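Moving Save Data Between Two Consoles in Plasance

Applies to: game version 12 and later, handheld and docked play
Written by Dinesh Sachdeva. Checked by Morag Strachan.

Plasance keeps two kinds of save data. The first is the island file, which holds the map, buildings and villagers. The second is the player file, which holds your bag, recipes, coins and costume unlocks. The two are moved by separate menus, and the order matters. If the player file goes first, the new console creates a blank island to put the player on, and that blank island then has to be deleted before the real one will load.

Before you start

Both consoles need the same version of the game. Check the number in the bottom left corner of the title screen. If they differ, update the older one and restart it.

The new console needs at least 200 MB free. The island file itself is smaller than this, but the game unpacks a temporary copy during the transfer and stops with error 173 if there is no room for it.

Both consoles should be on mains power. The transfer menu is greyed out when either battery is below 15 per cent, and plugging in clears this at once.

Finish any open trades. Items left in the Jomton market stall belong to neither file and are lost when the island moves. Empty the stall, walk out of the market and let the game autosave.

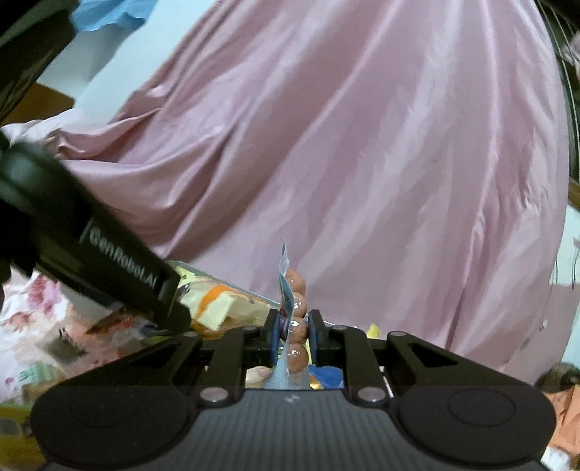

Costume unlocks from figures do not need to be scanned again. They are stored in the player file as flags, in the same way as recipes. The daily scan limit does reset, so a figure used in the morning on the old console can be used once more on the new one.

Step 1: Prepare the old console

From the title screen, hold the left shoulder button and press Select. This opens the service menu. Choose Island, then Send. The game asks for a passphrase of up to 12 characters. Use letters and numbers only. Accented letters are accepted on the sending side and rejected on the receiving side, a fault which has been present since the Sekar update.

Leave the console on the waiting screen.

Step 2: Receive the island

On the new console, start the game but do not press Continue. Open the service menu in the same way, choose Island, then Receive, and enter the passphrase. The progress bar pauses near the halfway mark while the map is checked. Do not put either console to sleep during this pause.

When the bar is full, the old console shows a grey map and the new one shows a coloured map. The island is now locked on the old console and cannot be opened there.

Step 3: Move the player

Go back to the service menu on both consoles and choose Player, then Send or Receive. The passphrase is asked for again and may be different. If more than one person plays on the island, repeat this step for each of them. The owner of the island must go first.

Step 4: Check the result

Load the game on the new console and look at three things: the coin total, the recipe book and the contents of the shed. The shed is the part most often missing. If it is empty, save, quit to the title screen and load again – the shed list is rebuilt on the second load.
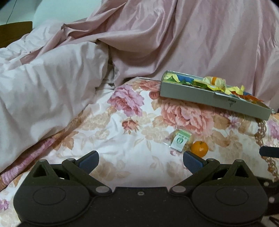

A mandarin on a bedspread, in front of the open gripper.

Common errors

Error 173: not enough free space. Delete screenshots or an unused game and retry from Step 1. The island is not locked until the transfer is complete.

Passphrase not found: the sending console has left the waiting screen. Choose Send again and set a new passphrase.

Owner missing: a second player was moved before the owner. Cancel, move the owner, then retry.

Changes to this page

January: added the note on accented letters, reported by Nelly Villca. Corrected the button for the service menu; the earlier text gave the right shoulder button, which opens the photo album.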